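Section 7. Recording your first demonstrations

By now you've got both hand-held grippers charged and paired, so let's collect something the policy can learn from. I'm using our container task with the round white tub because it's the one I know best, but the steps are the same for any two-handed job in the Patico set-up.

1. Put on both grippers and open and close each one all the way. Watch the finger readout in the recorder while you do it. If it sticks halfway, go back to the calibration page.

2. Start a new session and type in the task name. Mine is called Nomberg-tub. Keep it short – you'll be typing it a lot.

3. Hold both grippers over the work area and wait for the beep. Don't start moving before you hear it! 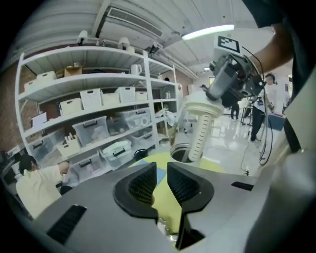
4. Do the task once, at the speed you'd use if you were half thinking about lunch. I went way too slow on my first batch (I was trying to be helpful) and the arm learned to dawdle.

5. When you're done, back both grippers away, hold still for a second, and squeeze the left one twice to end the episode.

Note: Keep the square markers facing out where you can. A quick turn of the wrist is fine, but a long stretch with a marker hidden usually gets the episode thrown out at the tracking stage.

Caution: Mind the cable. Give it enough slack to reach the far side of your work area before you start, and never yank it free in the middle of an episode.
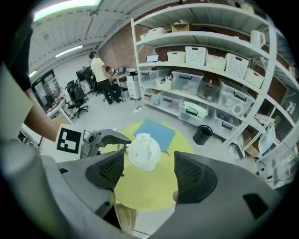 6. Move things a little before the next episode. Turn the container, slide it over a hand's width, come in from the other side. Ilídio Aguiar recorded 1106 episodes for the Godinho task with everything in the same spot, and we ended up redoing most of them – sorry, Ilídio.

7. If you fumble and recover, keep it. If you fumble and give up, press Discard right away, while you still remember which one it was.

Note: Our tub set stands at 1692 episodes as of December 2023. You don't need anywhere near that for a first training run, so stop when your wrists get tired and upload what you have. Uploading is covered in Section 8.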